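Notebook, book repair bench, Ostis Children's Library
7/20/26

Started on the Londoño picture books this morning. They came over from the Bekodard branch in June and have been sitting in the flat file since. Yesenia wants them in shape for the read-aloud shelf before school starts, so these get sturdy repairs and no fancy ones.

First one up was the counting book about the goats. Text block is sound, spine cloth gone at the head. Lifted the old cloth with the thin spatula, came away clean except for 2 inches at the tail where somebody used carpenter's glue. Left that alone. New strip of dark blue cloth cut and pasted, under weight now.

The second is the night train one, and it's worse. Gutter split between the title page and the first spread, and the dedication leaf is detached. Tsegereda remembers hearing the author read from it at the old Ollthorpe store. She says he stopped on the page with the bridge and made the kids do the wheels until the parents gave up and joined in. That page has the most thumb dirt of any in the book. I cleaned the margins with the soft eraser and stayed off the ink.

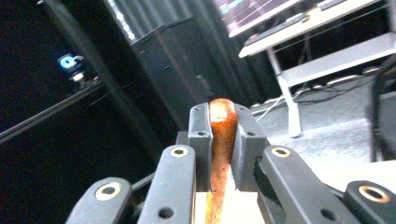
Paste: the wheat batch from last week had gone thin, so I made fresh. 10 grams starch, soaked, cooked slow, strained twice. Still a bit loose for hinging. Wilmer, if you use it before I'm back, let it stand uncovered for a while first.

Tipped the dedication leaf back in with a narrow line of paste, waxed paper both sides, boards, bricks. Grain on the Japanese tissue for the gutter runs the long way – I marked the sheet in pencil because I got it wrong on the last job.

Page count question for Bjarke. The catalog card gives 252 pages for the fairy tale collection and our copy ends at 224. No stubs, no sign of anything cut out, and the last page reads like an ending. Could be two printings, or the card was copied from the other edition. Don't order a replacement until he has checked it against the Bekodard copy.

Xuân asked whether we should keep the children's pencil notes in the poetry book. There is one next to the owl poem that says "read this one again." I'm leaving them all in. Yesenia agrees, but wants it written on the treatment slip, so I did that.

Left to do:
Turn-ins on the goat book once the spine is set
Tissue in the gutter of the night train
New labels, the old ones are lifting
More waxed paper, we are on the last roll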